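Keeping the draft out: a long letter about door sweeps, cold corners and the May jumble of jobs

Well, we made it through another winter in the Firuvdale houses, and judging by the messages that came in to the newsletter over the past few months, most of you spent it exactly as I did, with a rolled-up towel along the bottom of the back door and a second pair of socks on. I promised in the last issue that I would write something longer on drafts once the weather turned, and it has turned, so please put the kettle on and forgive me if I wander.
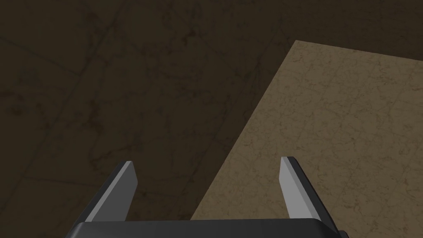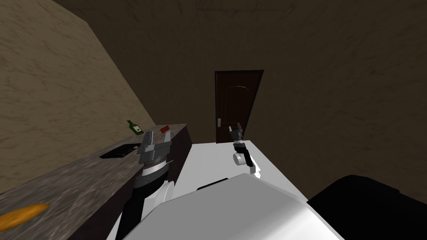

The first thing I would say is that spring is a much better time to deal with a drafty door than the middle of January, when you are cross and your fingers don't work and the hardware store in Mamstead has sold out of everything except the brown foam tape that falls off. In May you can take a door off its hinges for an afternoon and let the whole house air out while you do it. The dog will be thrilled. You can also see what you're doing until well after supper, and that matters more than you'd think when you are lying on the floor looking for a gap.

To find the gap, wait for a breezy evening and go around with a thin strip of tissue paper held between finger and thumb. Hold it along the sides of the door, then across the top, then down at the bottom. Go slowly! I rushed mine the first year and decided the trouble was all at the threshold, and I spent a good deal of money on a very handsome brass sill before I noticed the tissue dancing away beside the top hinge. The hinge screws had worked loose and the door had dropped just enough to open up a crack the whole way down one side. Two longer screws fixed it. The handsome sill is still there, and I try to enjoy it.

If your gap is at the bottom, you have a choice between a brush sweep and a rubber one. I lean toward the brush, especially over old floors that rise and fall a bit, because rubber drags on the high spots and wears through there first. Skyrme makes a brush sweep that you can trim with a small hacksaw, and several readers have told me they like it. Measure the door itself and not the opening (I have done it the wrong way, and there is a short offcut in my shed to prove it). Close the door before you mark your screw holes, let the bristles just touch the floor, and then open and shut it a few times before you commit.

For the sides and top, I have gone off foam tape altogether. The folded V-shaped strip costs more, but mine has lasted several winters and it doesn't leave that gummy mess behind when you peel it away. Clean the old paint with a damp rag first and let it dry overnight – I know, I know, but it does stick better. If your house is one of the older ones up by the Havitz mill, the door stops themselves may be only tacked in place, and you can pry them off gently and set them again a hair closer to the door. It's a fiddly job but a satisfying one, and it costs nothing but a few nails.

Now, a word about cold that isn't a draft at all. A number of you wrote about a corner of the kitchen or back hall that feels chilly no matter what you tape up, and I had one of those myself. The tissue hung perfectly still there. What I had was an outside corner with nothing much behind the plaster, and a tall cupboard pushed up tight against it so that no warm air ever got around the back. Pulling the cupboard out by a couple of inches helped a little, and it also turned up a recipe card I had been missing for years, for the lemon loaf. I'll print it next time if there's room.

Our tool shelf at the hall has a hacksaw, a good long level and a box of assorted hinge screws, all free to borrow for up to 2 weeks. Please sign them out in the green book, and if you use the last of the long screws, leave a note so we can get more. We have over 40 households on the borrowing list now, and I'm so pleased to see it being used.

Do write and tell me how you get on with your doors, and especially if you have had any luck with old sliding windows, as mine rattle like a milk cart and I'd like to get to them before the fall.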